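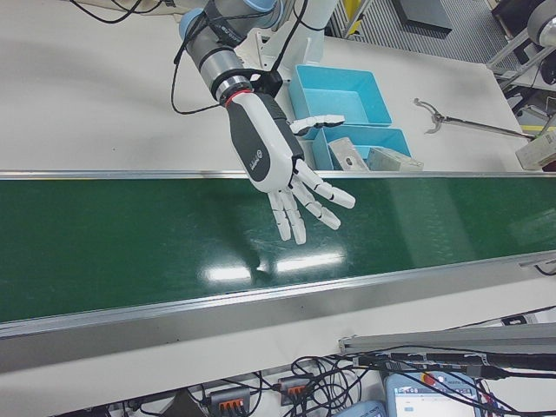
Ollmont wrote back after the spring update asking whether the sorting bench would ever be fit for a full day's work, or whether the belt was going to stay the nice part and the table the messy part. Fair question, and one we've been itching to answer!

September 10, 2024
By the Larnero bench team, Harkville

The short version is that the bench now works as one station. In January we had a belt in one corner, a table in another and a lot of walking between them. Now the long green belt runs right along the white tabletop, with the light blue bins set just past the far rail, and small parts can go from belt to bin in one short reach. It sounds like a tiny change. It has made a huge difference to how the room feels.

Spending first. The grant line for furniture and fittings was 3000 dollars and we have used most of it on the tabletop, the rails and the bins. The remaining 240 dollars is set aside for labels and a second set of bins, which we'd like to order before the winter break if you're happy with that.

The tabletop was the purchase we argued over longest. A darker surface would have hidden scuffs, but we went with white and we're so glad we did. Small gray parts show up at a glance, and so do the little white boxes as long as they are in a blue bin (on the bare table they vanish, and we've all spent time patting around for one). The bins are open and shallow enough to see into without lifting anything.

The belt surface is glossy and it does throw back the ceiling lights. On a bright afternoon there are patches where a shiny part is hard to pick out. We tried turning off one row of lights, which helped the belt and annoyed the people at the packing desk. Ristić has offered us a matte belt to try in the same width, and we'd love to run it for a couple of weeks before deciding.

Trial runs: we put 320 parts through the station over the summer, in small batches, and 59 of them needed a second look before they found the right bin. Most of those were metal pieces that look alike from the top and differ only in where the hole is. A printed card with outlines at full size is being drawn up now. We think it will cut the second looks a lot, though we'd like to see another batch before promising a number.

Still on the list: fixed marks on the table so the bins go back to the same spot every time, a tidier run for the cable at the end of the near rail, and a shelf for full bins.

You are very welcome to come and see it running. The next update will cover the matte belt trial and the new cards.

Larnero, Harkville | Contact the bench team | © 2024 Larnero | Back to top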